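Teaching a robot to clear the table, and why I'm not buying it yet

Friday, February 18, 2022

I've been promising a post about the Flundach demos for a while, mostly because Getsemaní Zamudio keeps asking me when I'm going to admit I was wrong. I'm not there yet, Getsemaní.

For anyone who skipped my last couple of posts: the idea is that you don't program the arms. You drive them. A person moves a pair of handles, the arms copy the moves, and everything gets recorded, the camera views and the joint positions both. Do that enough times and you train a model on the recordings. Then you let go of the handles and hope.

The task in this case is clearing up after a meal. Scraps go in the bin, dishes go in the rack. My nephew can do it when bribed.

Villads Toft was driving for most of the time I was there, and I'll give him this much, he is very good at it. He has the patience of someone who used to tie fishing flies (he did). But watching him is exactly what made me doubtful. So much of what makes a run go well is in Villads. He slows down before he closes on something thin. He backs off when an angle looks bad and comes in again from the side. Ask him why and he shrugs. The recording gets the motion and leaves out the shrug.
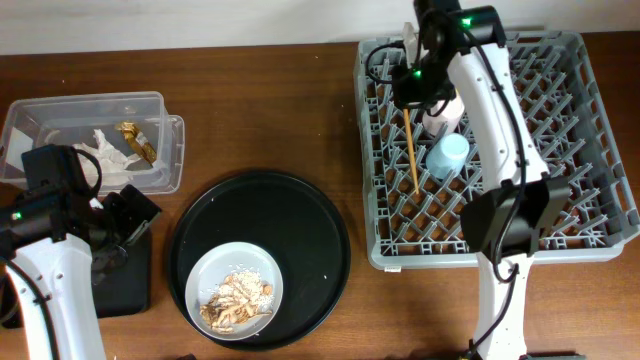

The number I kept hearing was 547. That's how many runs they have saved for this one task. People say it with pride, and I understand that, it's a lot of hours in a chair. My question is how different those runs are from each other. Same table, same tray, same rack, same two arms bolted down in the same spots. If you show somebody the same card trick 547 times they'll know that card trick. I wouldn't take them to Vegas.

Vibeke Thoroddsen, who handles the training side, told me they do move things between runs. Cups get swapped around, the food changes, the plate isn't always a plate. Fine. I asked whether anyone writes down how far things move, and she said it was up to the person setting the table. Well, people are bad at random. I'd bet lunch that most of those setups look alike, with the cups in a neat little group and the food where it's easy to get at. I do it myself when I lay out a chessboard problem for a friend. You drift toward the version that works.

Then there's what happens to the bad runs. At Flundach the driver can throw one out if it goes wrong, and Villads does, quickly, with a foot pedal. I think this is a mistake. A fumble followed by a save is the most useful thing you could possibly show a machine that's going to fumble. Throw those away and the model only ever sees a world where the grip was good. The first time it's a little off, it has nothing to go on. Tharindu Nanayakkara has been arguing this with them for longer than I have and with better charts.

I also asked what the arms can see while they're moving, since the driver has a whole room to look at and a pair of decent eyes.

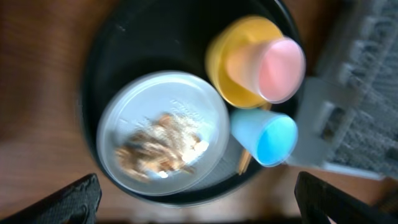 The wrist view is the part I go back and forth on. I tried driving from the wrist screens alone, with a coat hung up so I couldn't see the table, and I was terrible. I lasted 30 minutes. Small things vanish as soon as the arm swings. Light colors bleed into each other. I ended up waiting for the arm to settle before every move, so my runs were all stop and go, and if you trained on them you'd get a robot that pauses a lot for no reason it could name. Villads never drives that way. He looks at the table. So the model is being asked to copy choices made with information it doesn't get, and I haven't heard a good answer to that from anyone.

Vibeke says the overhead camera covers most of it. Maybe! I'd like to see it tried with that camera switched off, and then with only that camera, and the results put side by side. She said March. I have written down March.

Heriberto Manríquez emailed to say I'm too hard on these people and that I said the same things about dishwashers. I did not say the same things about dishwashers. I said our dishwasher was loud.

What would change my mind is pretty modest. Let me set the table. My dishes, my leftovers, a fork stuck somewhere dumb. One hundred tries, with the failures counted, and no hand on the pedal. If it clears 72 of them I'll write a nice post and Getsemaní can frame it.

Comments are open, but I'm slow to approve them on weekends.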